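Week three of teaching a pretend robot to tidy a pretend kitchen, and I am having the best time!

For anyone new: I signed up in the fall for the Plalov sessions, where people at home steer a simulated robot through household chores and the recordings get used to train it. You show it how, over and over, and with luck it picks up the habit. I had never driven anything fancier than a riding mower. I do my driving from the spare bedroom with a pair of hand controllers and a headset that leaves a mark on my forehead until lunch.

My first evening I recorded 14 tries and kept two. The rest I threw out myself before Natália Halás could look at them (she reviews for our group and she is very kind, but she does watch the whole thing). My problem was speed. I'd swoop in, overshoot, swing back, overshoot the other way, and then grab at the air next to the handle. Natália wrote me a note that said "drive as if somebody is asleep in the room," and I've had it taped to the monitor ever since.

The other thing I had to learn was the wrist view. There are a few views to choose from, and the one everybody starts with looks down on the robot from over its shoulder. It's comfy. You see the whole kitchen and feel like you know what you're doing, right up until you need to close the fingers on something small and have no idea how far away it is. So you switch to the wrist, and suddenly the gripper is enormous and the kitchen is whatever you can find in the gaps. It tilts when the wrist tilts, too. I got properly seasick the first time and had to go stand on the porch.

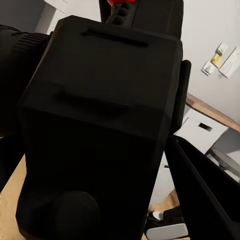

Filed under: Robot Diary

I love that view now. You learn to steer by little landmarks, and mine are the papers on the wall, the yellow one especially. If the counter is running downhill to the right, I know how far I've rolled the wrist, and I can level it out before I go near a drawer. The drawers have those little black slots for handles, and getting a fingertip into one takes a lot more patience than you'd think. My trick is to stop completely, let go of the stick, breathe, and then nudge.

Teresa Mazurek, who has been at this since the Cliltthorpe version (older, clunkier, apparently the cups used to fall through the table), told me not to throw out every messy try. If I miss the handle and then calmly back up and get it, she says to keep that one, so the robot gets to see what recovering from a miss looks like. I was so pleased to hear this. I have a great deal of recovering to offer!

So last night I did a long sitting, 60 minutes on the timer with tea in the middle, and recorded 23 tries at opening and closing a drawer. Natália kept 11. Best batch yet! Two of those have a fumble in them, and she marked one "nice save."

We also got to watch the robot have a go by itself, trained on what our group has sent in so far. It went up to the drawer, paused, and then did this slow careful nudge, and I yelled so loud the dog came in. I can't swear it was my nudge. There are plenty of us recording, and Teresa nudges too. But I'm claiming a bit of it.

Next up is picking things off the floor, and I've been told to expect a lot of bending and a lot of bumping into cabinets. In December they want us to try the Bennani controllers, which squeeze back a little when you grip something. If you've used them, please tell me whether the buttons are any good for small hands, as mine can barely reach the top one on the pair I've got.

Posted November 5, 2025.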